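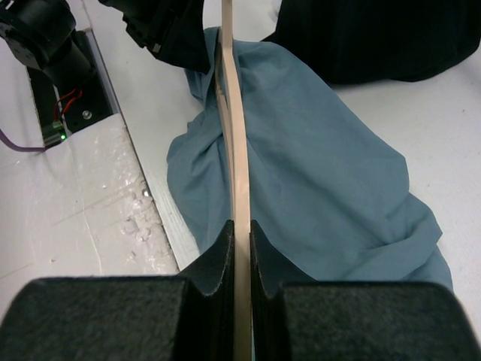
Strap handling at a white-topped cell bench, with the gripper's padded fingers closed on a beige strap over a blue-gray cloth.

Robot Cell Operator (Soft Goods)
Employer: Itberg
Site: Morno building, finishing department
Contract: permanent, full time
Reference: 713
Posted: 25 February 2024

Background

Itberg finishes and packs textile accessories for other manufacturers. Straps, belts and folded cloth items were sorted by hand at this site until last October, when the first robot cells went into regular use. The cells run on Pistance control software. A second group of cells is being set up, and the department needs one more operator on the early shift.

Work in the department has changed as follows. Operators no longer stand at a sorting table for the full shift. Each operator looks after 2 cells, loads material, watches the pick and place cycle, and steps in when the arm stops. Repetitive reaching is reduced. Time spent on checks, fault records and small adjustments has gone up. Pay grades were reviewed before the change and the operator grade is now one step above the former sorter grade. Applicants should know that the work is less physical but requires steady attention, and that some former sorters asked to move to packing for that reason.

Duties

Load straps and cloth items at the start of each batch and remove finished batches.
Clear stops caused by twisted, doubled or overlapping material.
Inspect the felt-like padding on the gripper fingers at each shift start and report wear.
Check visible cables and brackets for damage. Operators do not open housings or repair wiring; this is done by maintenance.
Record every stop by fault code. The current code list has 608 entries, of which a small part is used daily.
Set aside items the cell cannot handle and finish them by hand.
Take part in the monthly cell review with the process engineer.

Requirements

Experience in textile handling, packing, sewing or assembly. Experience with robots is not required.
Ability to read written work instructions in English.
Basic use of a touch screen and a keyboard.
Good near vision, with or without correction. Strap edges and small folds have to be judged by eye.
Willingness to work the early shift, with a late shift when a colleague is absent.

Training

New operators work alongside an experienced operator for the first six weeks. The first part covers safe entry to the cell, the stop circuit and lockout. The second covers loading and fault recovery. There is a practical sign-off at the end of each part, and either can be repeated. Training hours are paid at the full rate.

Output and monitoring

The cells log stops and cycle times by cell number. These logs are used for maintenance and scheduling. They are not used to rate individual operators. The written agreement on this point, Mihăilă site rule 1,011, can be read on request before signing a contract.

How to apply

Send a résumé and a short statement of your handling or assembly experience to Bianca Ene, Personnel, quoting the reference above. A cover letter is not needed. Questions about the cells or the shift pattern go to Gheorghița Buzatu, process engineer. Selected applicants will be invited to a one-hour visit on the floor, including a short loading task, followed by an interview. Safety shoes are provided for the visit; please state your size when you apply.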